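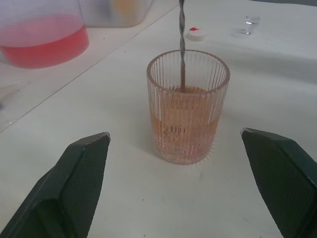 From: Huw Yorath
To: drinks list
Subject: Re: stirring tall glasses

Ifor Kemeys wrote on Wednesday:
> I make up a batch of raspberry cordial and thin it with
> water in the glass. The last third always comes out
> sweeter than the first. Is it the spoon? Mine is a
> teaspoon and barely gets halfway down. Also, do you mix
> in the jug or one glass at a time?

Ifor,

It's the spoon. Get a long bar spoon or a rod with a twist to it, something that touches the bottom of the glass with a few inches left to hold. I use a straight-sided ribbed tumbler that takes 400 ml to the rim, and I fill it to two-thirds at most. Any higher and it slops over as soon as you stir.

Cordial goes in first, then the water, poured slowly down the side. Stir from the bottom up for a count of 27 (my habit, pick your own number). Color is a fair guide — when mine is a pale orange-pink from top to bottom I stop.

As for the jug, I only mix one when there are more than four of us. The strong stuff stays in a plastic tub with a lid and keeps 6 days in the fridge. A batch for me is nearly 600 ml before any water.

Ribbed glass is a pain to wash, by the way. Syrup dries in the grooves near the base. Soak it overnight and use a bottle brush.

What sugar are you using? If it's coarse, some of it may never be dissolving in the first place.

Huw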